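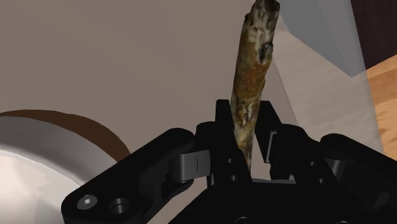
Drunon Allotment and Gardens Help – Trees, Hedges and Prunings

Disposal of prunings from an old apple tree showing signs of canker

Posted by Stukgate Plotholder, 14/08/2023

I have recently taken over the tenancy of plot 139 at the Stukgate site. The plot includes a mature apple tree of unknown variety which does not appear to have been pruned for several years. A number of the smaller branches carry sunken, cracked patches of bark, and two have died back completely beyond the affected area. I have compared these with the leaflet supplied with my tenancy agreement and believe the tree to be suffering from canker.

I should be grateful for guidance on the following matters. Firstly, may the affected branches be removed now, or should the work wait until winter? Secondly, may the prunings be placed on the shared compost heap? The tenancy rules state only that "woody waste should be dealt with responsibly", and the site noticeboard offers nothing further. I do not own a shredder, and bonfires are not permitted at Stukgate before November.

4 replies have been merged or removed by the moderators. 3 remain.

Riltlow Orchard Group
Member posts: 693

Apple canker is caused by a fungus which enters through wounds, including pruning cuts, leaf scars and damage from rubbing ties. It is favoured by wet conditions, and it is therefore advisable to choose a dry spell for any cutting. Small dead or badly cankered branches may be taken out in summer. Larger structural work on an apple is generally left until the tree is dormant, and for a neglected tree we would suggest spreading it over at least three winters. February is a suitable month in most years, provided that there is no hard frost.

Each branch should be cut back to clean, healthy wood. If a brown stain is visible in the cut surface, the cut has been made too close to the canker and should be repeated lower down. Cankers on the trunk or main limbs may be pared back to sound tissue with a sharp knife. Tools should be cleaned between trees.

With regard to disposal, cankered wood should not be left lying beneath the tree, nor stacked beside it, as the fungus can continue to produce spores on dead branches. We would not recommend the shared heap, which rarely becomes hot enough. Council garden waste collection is the simplest course. Where this is not available, the material may be stored dry and under cover until burning is allowed.

Please also examine the drainage. Canker is often worse on heavy, waterlogged ground, and a tree in such a position may continue to suffer however carefully it is pruned.

Ostermann Lane Secretary
Member posts: 158

Our rules at Ostermann Lane forbid all woody waste on the heaps, diseased or otherwise. I would assume that Stukgate is the same but you should write to the site office.

Plot 12B
Member posts: 571

I agree with the first reply in the main. Wound paint is no longer generally advised for apples, although many older books still mention it – our own site library has several. I would add that a tree with canker on a few outer branches is not necessarily a lost cause. Ours has had it for many years and still crops well.

The garden waste service requires branches to be cut to fit inside the bin with the lid closed. Bundles left alongside are not collected.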